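Bin picking in the shared workshop, part 4: cables, clamps and the approach height

Jul 11, 2024

The arm in the Varnport workshop has been picking bars out of a bin since November. The software side is mostly settled. What has taken up the last few weeks is everything bolted, clamped or tied to the outside of it, so this post is mainly about hardware.

First, the bin. The early tests used a single bin sitting loose on the wood. It crept every time the fingers touched the floor, and after enough cycles the taught corners no longer matched the real ones. I measured 7 mm of drift over one evening. Screwing the bin down would have been the proper fix, but the base gets used for other jobs and I didn't want to drill it again. Bar clamps hold well enough if they are checked before each run. I now touch off two corners at startup and abort if either is out by more than 1 mm.

Second, the cable bundle. The gripper lines and the sensor cable run outside the arm, and the wrist needs slack for its full rotation. My first loop was too short and pulled a connector at the end of travel. The second was too long and dragged across the bars. The current one is tied once near the top of the last segment and left free from there to the tool. I limited the wrist in software as well, so the loop never winds more than half a turn in either direction.

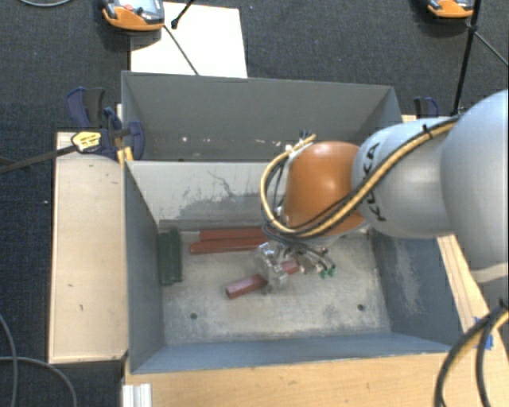 Ban wrote in after part 3 to say that the loop is the wrong thing to tune, and that a spring return on the upper arm would take up the slack and let me drop the software limit entirely. Fair point. I priced a return unit and it costs more than the gripper did, so the limit stays for now. If anyone has plans for a homemade version with a constant-force spring, I would like to see them.

Third, approach height. Bars against a wall are the hard case. The fingers need clearance on both sides, and along the wall there isn't any. The planner now sorts candidates by distance to the nearest wall and takes the open ones first. For a bar tight to the wall it comes down at a slight tilt, closes to half width, drags the bar inward and then picks it normally. The drag move is slow and marks the floor of the bin. I can live with both.

Results from the last long run, 1,000 attempts with the same set of bars re-dropped by hand:

Missed grasps: 151
Of those, bar against a wall: most
Stops on force limit: 8
Connector faults: none

The force stops all came from the drag move. I had the downward threshold set too close to the normal contact value, and a scuff in the floor was enough to trip it. It has since been raised a little and filtered over a longer window.

Still on the list: strain relief at the lower connectors, a proper locating fixture in place of the clamps, and a rewrite of the Pevasham logger, which drops its last line whenever the run ends on a fault. The config files for this version are in the usual folder, under zeldale-bin.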